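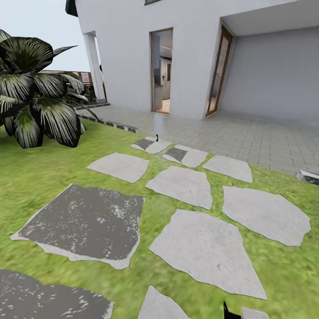 Diffamation en ligne : vos questions

Un avis négatif est-il une diffamation ?
Pas nécessairement. La diffamation suppose l'allégation d'un fait précis qui porte atteinte à l'honneur ou à la considération d'une personne. « Service décevant » est une opinion. Écrire qu'un artisan nommé a encaissé un acompte et falsifié une facture peut relever de la diffamation.

De combien de temps est-ce que je dispose ?
En règle générale, trois mois à compter de la première mise en ligne. La date à laquelle vous avez découvert le message ne compte pas. Une plainte simple ne suffit pas à interrompre ce délai.

Comment conserver la preuve ?
Faites des captures où apparaissent l'adresse de la page, la date et le nom du compte. Un constat de commissaire de justice est plus solide et reste utilisable si le message est supprimé.

L'auteur utilise un pseudonyme. Que faire ?
Une plainte contre X est possible. Les données d'identification sont conservées pour une durée limitée, il faut donc nous écrire vite.

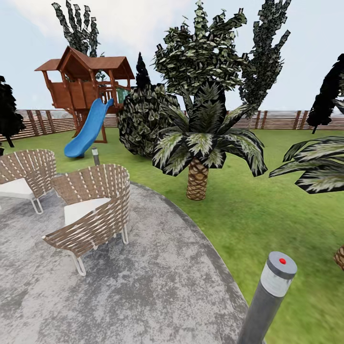 Fauteuils tressés sur la terrasse.

Puis-je demander le retrait sans procès ?
Oui. Nous commençons souvent par un courrier à l'auteur, puis à l'hébergeur. Un droit de réponse peut aussi être demandé.

Qui suit mon dossier ?
Solange Tanguy reçoit les particuliers. Mathis Gilbert s'occupe des entreprises et des commerçants. Pour un dossier en allemand, demandez Hildegard Kleinschmidt.

Combien cela coûte-t-il ?
Le premier rendez-vous est facturé 200 euros. Si une citation est délivrée, une provision de 2 000 euros est demandée à l'ouverture du dossier. Une convention d'honoraires est signée dans tous les cas. Vérifiez votre contrat de protection juridique, certains excluent les affaires de presse.

Dois-je être présent à l'audience ?
Cela dépend du dossier. Votre avocat vous le précise dès que la date est fixée.

Puis-je parler de l'affaire sur mes réseaux ?
Nous le déconseillons. Ne répondez pas à l'auteur et ne repartagez pas ses propos, même pour les contester.

Mise à jour : 2026-02-15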